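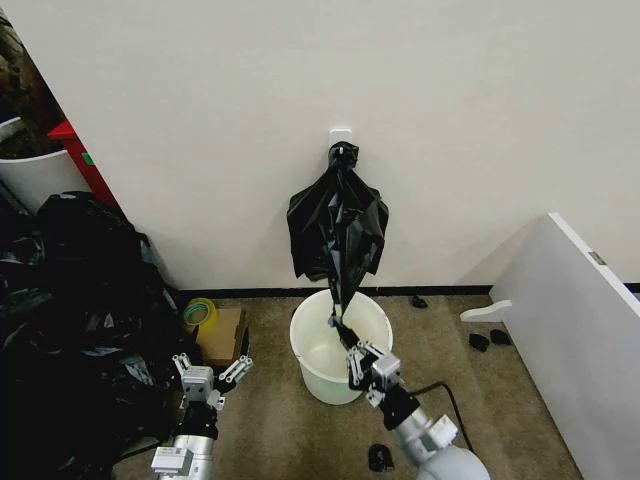
Patricio Montecinos told his first intake of trainees at Vurngate that a bin without a liner is a bin somebody will have to scrub, and that he would sooner teach a person to fit bags for a whole morning than teach them to scrub for ten minutes. Most of that intake had expected to start with floor machines. They started with garbage bags.

Chapter 4
Liners, Bins and Bag Storage

October, by Patricio Montecinos

This chapter covers the handling of plastic liners in offices, schools and small clinics. It assumes you have read Chapter 3 on carts and supply rooms. By the end you should be able to choose a liner for a given bin, open and fit it without tearing, and set up a storage point that the next shift can use.

4.1 Why liners are treated separately

Liners are cheap, and for that reason they are often handled badly. At the Lindsay building, a mid-sized office site used throughout this book, cleaners went through 1,610 liners in one month. After the bins were measured and the sizes corrected, the figure for the following month was 1,146. The number of bins had not changed. The difference came from doubled bags, torn bags and large bags put into small buckets with half the plastic bunched over the rim.

4.2 Matching the bag to the bin

Measure around the rim of the bin, then halve that figure to get the least flat width the bag must have. Add a little for the fold. The length of the bag should equal the height of the bin plus half its base plus a cuff. A small tapered bucket needs much less bag than people think - the base is narrower than the mouth, and the extra plastic only gathers at the bottom.

Colour is a matter of site policy. Black is common for general garbage because it hides the contents. Where recycling is sorted by hand, clear bags are usually preferred.

4.3 Hooks, rolls and loose bags

Bags reach the site either on a roll or folded in a carton. Once opened, loose bags are best hung or laid flat. An adhesive wall hook will hold a few empty bags near the bin they belong to, provided the wall is smooth and was wiped down before the hook went on. Painted walls should be left to cure first. Do not hang full bags from adhesive hooks.

Loose bags kept in a heap tangle quickly. Sort them by size, shake each one out, fold it in thirds and stack it. Two people working together can clear a large heap much faster than one, with the second person doing the folding.

Related sections
Chapter 3: Carts and Supply Rooms
Chapter 5: Moving Full Bags Safely
Site study: The Pritano clinic
Site study: Night shift at Turport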